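Stuvwood workshop notebook, April
Friday, written after lunch

Tefera hand-held gripper kit, trial loan from Hirnirier. Second entry.

I continue from the last entry, where I only wrote about unpacking and charging. Today is about using the kit on cloth. The question is still the same: do we buy the set, do we rent it for the summer, or do we make our own handles again.

Charging first, so that it is in one place. Both units were put on charge yesterday evening and both showed full this morning at 8. The left one reported full already before I went home. The right one took longer and I do not know why. I exchanged the cables to see if the cable is guilty. To be checked on next charge.

Setup. The manual says to start the Dumau app, then the left unit, then the right. If I start the units before the app, the app finds the right one and keeps searching for the left one. Restarting only the app does not help, both handles must be switched off. I have done this three times now and it is always the same, so I consider it a fault and not my clumsiness. Hirnirier has been written to. They answered quickly but the answer was a link to the same page of the manual.

Pairing and calibration together took 13 minutes the first time and clearly less the second time. The calibration is simple: close the fingers completely, open completely, hold still, confirm. The app gives a sound when it is satisfied. The sound is too quiet if a fan is running in the room, and you cannot look at the phone with both hands occupied. I would like a vibration in the handle. Put on the wish list.

Fingers. We had discussed if the standard fingers are good for textile or if we must order the soft ones. My opinion after today is that the standard fingers are sufficient for T-shirts, trousers and towels. They bend a little when pressed against a flat surface, and this helps to get under a hem. For one single layer of thin fabric it is difficult. Most of the time I take two layers when I want one. What works better:

– push the fabric with the lower finger first, until it makes a small wave, then close
– approach at a low angle, nearly parallel to the surface
– do not squeeze fully, the cloth slides better in the second grip

The first of these we knew from our own handles. The second is new for me, and I think it comes from the shape of the finger, which is longer than ours.

On the surface under the cloth: this matters more than I expected. On the worktable with the felt cover the fabric sticks to the cover and everything is slow. On a mattress with a soft sheet, the sheet comes up together with the garment. On a hard or smooth mat it goes well. If we write instructions for the people who will record at home, we should ask what is lying on the bed, and ask for a picture of it before the first session.

Weight and hand. After a long series my right thumb is tired, the left one not. The trigger on the right handle feels stiffer. I compared by pulling with the small spring scale, and the right one needs around 900 grams where the left needs noticeably less. The scale is old and my method is not a good one, so this number is only for comparison between the two handles. It could be the adjustment screw inside. I have not opened it, because of the seal and because the loan paper says not to.

Data. I recorded 31 episodes of folding and after sorting I kept most of them. The reasons for throwing away were:

– one handle lost tracking when held sideways, close to the other one
– I spoke with somebody and made a long pause in the middle
– started the recording too late, the first grip is missing

The first reason is the only serious one. When the two handles come very near to each other, for example when passing a corner from one hand to the other, the position of the left one jumps. It jumps back after a moment, but the piece between is useless. With larger garments the hands stay farther apart and I did not see it there. I have marked the episodes in the shared folder with the letter J, please do not delete them. Hirnirier should see them.

Upload by Dumau works, but it is made for a person who has one session per day and much patience. The file names contain no task name, only time. I rename by hand. There is said to be an export with labels in the paid plan – we have the trial plan, so I could not check.

Price. The offer on paper is for a pair with the charging dock, and the second case is extra. I find it strange that the second case is extra when the kit is sold for carrying to people's homes. The rent for the summer looks more reasonable, if they confirm that the fingers count as wearing parts and are replaced without cost. This is not written anywhere in the offer. I asked and am waiting.

Comparison to our own handles, short version. Ours are lighter and we can repair them the same day. Theirs record cleaner, the opening width is measured properly, and a new person understands them without me standing next to them. For the home recordings the last point has the most weight for me.

For next week:

– repeat the trigger comparison with a better scale
– towels, large and small, 2 persons one after the other with the same pile
– try the sideways grip on purpose, near and far, and note when the jump begins
– ask for the price of soft fingers anyway
– find the missing screw of the dock, it must be under the bench

One more remark about the order of work. I had planned to fold from the easiest garment to the most difficult, but it is better to mix them. When I do many equal pieces one after the other, I become fast and careless and all the episodes look the same.
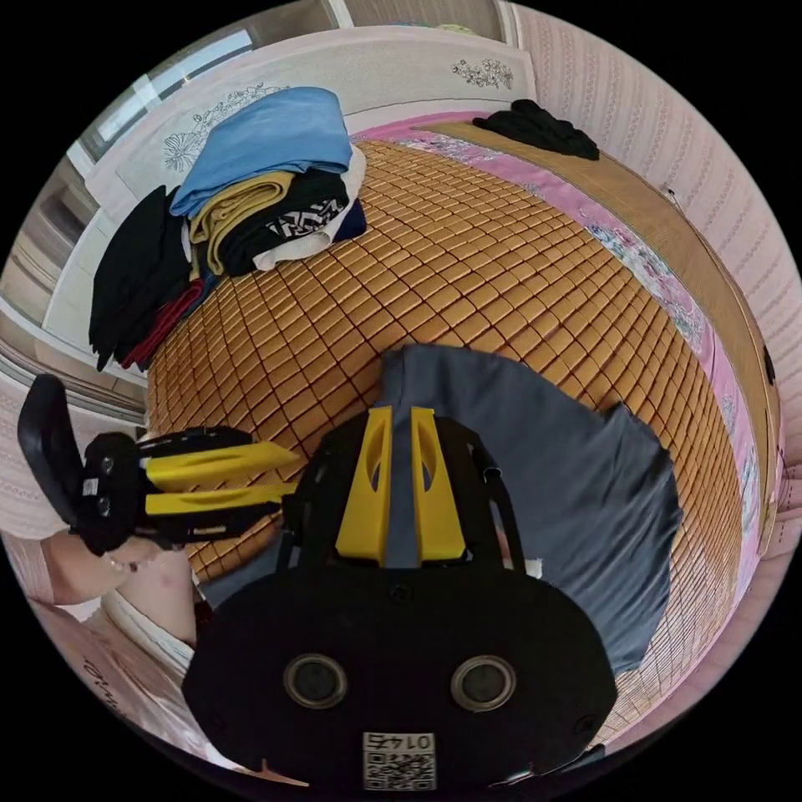 Dark fabric should also be mixed in with the light pieces, and not kept for the end of the day when the eyes are tired. With black garments I lose the edge easily and grip in the wrong place. I will write the order on a card and put it in the case, together with the note about starting the app first.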